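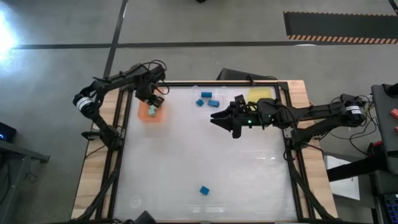 Kanchan Dhillon keeps her sorting tables free of labels. "If you write 'blue' on the tray, the child reads the word and stops looking at the block," she says. "I want them to look first."

Dhillon designs sorting sets for Plorkura, a small workshop in Gustotport which supplies preschools and also some clinics where people practice hand movements after an illness. A set has blocks, colored pads and a clear tray. The work of sorting is very simple, and she spent 20 months on it.

The first question I had was about the tray. Why clear? Dhillon told me that the earlier one was gray, with high walls, and the teachers liked it because the blocks did not escape. "But from the side the child could not see what is already inside. They put a block on top of another block and were surprised. With the clear tray you see the space that is left."

She does not ask that the blocks stand in rows. In the tray they may lie straight or turned, and one may stay outside on the white surface until somebody decides about it. "Adults always want to make it straight. I also want it, my fingers are itching. But the task is to bring the thing to its place, and straight is another task, for another day."

The pads were a longer discussion. Rajitha Khondokar, who runs the practice room at the Hettiarachchi clinic, asked for orange and yellow, and she asked that they be flat and square-cornered. A small teal cube on an orange pad is easy to find again, she explained to me by telephone. "Some of our visitors lose the cube with their eyes when they look down at their hand. On white, a pale cube disappears. On orange it waits for you."

Khondokar has also complaints. The frosted white top shows marks from cups, and she cleans it every evening with a damp cloth. She would prefer a top with less shine under the ceiling lamps. Dhillon knows this. A new surface is planned for January, and she did not want to promise more.

Plorkura has sold 655 sets until now. The blocks are ordered separately from Flemine, and the last order was for 3,078 pieces, with many of them meant as spares, as the small cubes go missing first.

I asked Dhillon if she sorts things at home. She laughed. "My kitchen drawer has batteries, string and one spoon. Please do not write which spoon."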